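Minutes of the gripper comparison meeting, table-top work group

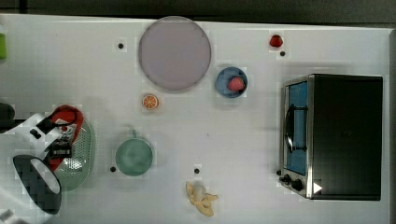
Surnus, 11 Oct 2024

Present: the arm team, the software team, the camera team, one guest from purchasing. The minutes are written by the software team this time.

1. Minutes of the previous meeting
Accepted with one correction. Under item 3 the text said that the Haketti gripper was returned to the supplier. It was only taken off the arm and put in the cabinet. It is still with us.

2. Table layout
The household layout stays as it is for the rest of the comparison. The arm comes in from the left side, the toaster oven is on the right with its door toward the middle, and the dishes and the food pieces lie between them. The arm team asked if the oven can go closer to the back, to have more free table in front of it. The camera team does not want this, as the view from above would have to be set again and the older runs could not be compared. Agreed to leave the oven.

The black dots on the table must not be covered when objects are put back between runs. In one session the banana peel was put too high and a dot was hidden. The runs of that session are kept but marked in the log.

The colander stays at the arm's side. The software team wanted to remove it because objects which lie on it are hard to separate from it in the picture, and the bright reflection on its inside makes this worse. The arm team answered that this is exactly the difficult case we want to have in the test. After some discussion the colander was kept, with the red object on top of it.

3. Results with the two grippers
The comparison has now 997 valid runs, counted for both grippers together. The plan from May said 500 for each gripper, so we are three short, all on the Cosel side. The arm team will do them before the next meeting.

Mug: both grippers can take the green mug by the handle if the handle points to the back of the table. With other directions the Haketti gripper often pushes the mug away before it closes. The Cosel gripper is slower but it holds better. It was noted that the handle is short, and that a different mug could give a different result.

Strawberry in the blue bowl: this is the weakest task for both. The fingers touch the rim of the bowl first and the controller then reads this as a grasp. The software team believes the force limit is set too low. The arm team thinks the approach angle is the problem — the two opinions were not brought together in the meeting. Both will be tested, first the force limit, as it is only a change in the settings.

Citrus slice: the slice is flat on the table, and the Haketti gripper does better here. Its fingertips are thinner. The Cosel fingertips can be exchanged, and purchasing will ask for the price of the thin ones.

Banana peel: results go up and down with no clear pattern. The strips never lie in the same way after a run. Proposed to write down which strip was taken, not only if the grasp was successful. Accepted.

Plate: no runs are planned with the big plate as an object to grasp. It is the place where things are put down. There was a question if the blue bowl should also be allowed as a place to put down. Not for this comparison.

4. Oven door
The door task was not started yet. The curved handle has space behind it for the fingers of both grippers, measured with the power off. The open question is the arm, as it has to reach across the whole table, and near the end of its reach the movement becomes rough. The arm team will make a slow trial without closing the gripper.

The knobs are left out. They are on the list for later, but no date was given.

5. Controller
The Ciobanu controller was updated after the last meeting. The delay between the command and the closing of the gripper is now 40 milliseconds with both grippers. Before the update it was not equal, and the Cosel gripper had the longer delay. The question was raised if the older Cosel runs are still fair to use. Decision: they stay in the count, but the report must show the results before and after the update in separate tables.

The software team asks everybody to write the controller version in the log at the start of each session. In several sessions the field was left empty.

6. Camera
The view from above is good enough for the objects in the middle. For the things at the arm's side it is less good, because the arm itself hides part of the colander and the lower end of the red object. A second camera from the side was proposed. The camera team has one in the store, without a mount. They will check if the old mount fits and report by message, without waiting for the next meeting.

The small print on the red object is too blurry to read in the camera picture. Nothing in the test depends on reading it, so no change was made.

7. Actions
Arm team: the three missing runs with Cosel. Slow trial at the oven door.
Software team: new force limit for the bowl task. Separate tables for before and after the update. New field in the log for the banana strips.
Camera team: mount for the second camera.
Purchasing: price and delivery time of the thin Cosel fingertips.

8. Other matters
The arm team asked if the screws of the Haketti adapter can be ordered in a larger pack — two were lost during changes. Purchasing will add them to the next order.

The next meeting will be held when the missing runs are finished. The invitation will come from the arm team.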